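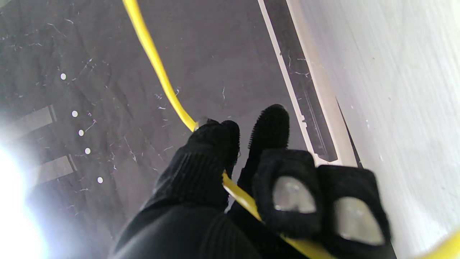
*Fig. 1. Yellow cable on the dark gray marble-patterned surface, bench 2, July.*

**Cable preparation and storage – notebook entry, July**
Entered by: W. Wieser
Read by: A. Rautiainen

**Purpose**

The Undine room has kept its cables in one deep drawer since the move from Thaler. Retrieval has become slow, and several cables have been returned with tight bends near the connector. This entry records the trial of a common method for laying out, inspecting, coiling and labeling, so that the same steps can be followed at the Jadside site.

**Bench**

Work was carried out on the dark gray bench with the marbled pattern. A. Rautiainen had proposed the white bench by the window, which has better daylight. The dark surface was preferred for the yellow cables, as the line of the cable can be followed at a glance and any kink shows against the background. For the black cables the white bench remains the better choice, and the two groups should be handled separately.

The surface is to be wiped before each session. Small white specks are easily seen on it and have been mistaken for nicks in the jacket. If a speck is found on or beside a cable, wipe first and inspect afterward.

**Method as tried**

1. Take one cable from the drawer and lay it across the bench without pulling it straight. Allow it to settle into its own curve.
2. Follow the cable from one end to the other by eye, then by touch. Record any flat spot, cut or hardened section.
3. Find the direction in which the cable wants to turn. Coil with that direction.
4. Make the loops 28 cm across. Smaller loops fit the boxes better but leave a set in the cable.
5. Close the coil with one fabric tie. No adhesive tape.
6. Attach the label 40 mm behind the connector and enter the label code on the sheet.

Step 3 took the most time. Cables that had been wound around the hand and elbow had a twist in them, and a second pass was needed to work it out toward the free end. Two of them would not lie flat at all and were hung from the rail overnight. They were improved on Sunday morning and could then be coiled in the usual way.

**Observations**

The glossy yellow jacket shows finger marks, but these come off with a dry cloth. Solvent was not used and should not be, pending an answer from the supplier.

The Drinia boxes are 80 mm deep inside, which takes one coil comfortably and two under pressure. It is recommended that each box hold a single coil. This will require more shelf space than was allowed in the spring plan. W. Wieser will measure the lower shelf and enter the result on the next page.

The printed labels curl at the corners on the thinner cables. A. Rautiainen suggests the wrap-around type used at Jadside – these cost more per roll, but they have held there for a full year. A sample roll has been requested.

Some cables in the drawer carry an older Thaler code in marker. The old code should be copied to the sheet before it is covered, since two measurement records still refer to it.

**Open points**

- Whether cables that fail inspection are to be repaired or discarded. At present they go into the gray tray with a note stating the fault.
- Who signs the sheet when a cable leaves the room for a loan.
- Whether the short patch leads need labels. A. Rautiainen considers it unnecessary. The undersigned would prefer to label them, at least during the first months.
- Location of the fabric ties. They were twice found in the drawer under the sink.

**Next session**

Continue with the remaining yellow cables before starting on the black ones. Bring the tape measure from the Undine cabinet, as the one at the bench has lost its end hook and reads short.

*Note added later, A.R.:* Agreed on loop size. Please change step 2 so that the connector is checked before the jacket. I found a bent contact on a cable that had already been coiled and labeled, and it had to be opened again. – Changed on the wall copy, W.W.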